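Home > Workshop Notes > Grippers and End Effectors

Search this site

The finger pads on the Stula gripper are replaced every 4,000 cycles. This entry records the procedure followed in March, as the previous notes were incomplete.

Power to the arm is isolated before either finger is touched. The old pads are removed, and the seats are cleaned with a dry cloth. Both fingers are then refitted and brought together slowly until the tips align. The closing force is returned to its stored value – 900 on the Zosier controller – and the wrist camera is left in its bracket throughout.

Grip checks are carried out under the bench's coloured light, with small parts.

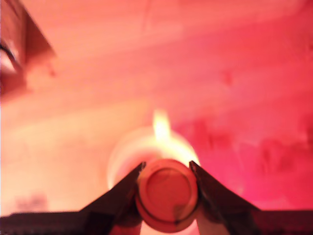
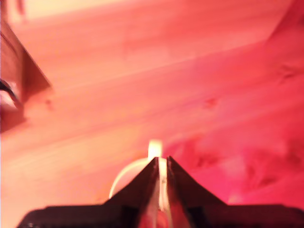

Uneven pressure at the tips is the most common fault after a refit. It is corrected at the left finger first, by a quarter turn of the adjusting screw, and the check is repeated with the same part.

Alper Güneş wrote in to recommend marking the screw position with paint before disassembly, and asked whether the stored force should be lowered for the first hour on new pads. It has not been lowered on this unit to date, but the paint mark will be adopted at the next service.

Spare pads are kept in the Gulura drawer, labelled by colour.

This site uses cookies to remember your preferences. Accept | Manage settings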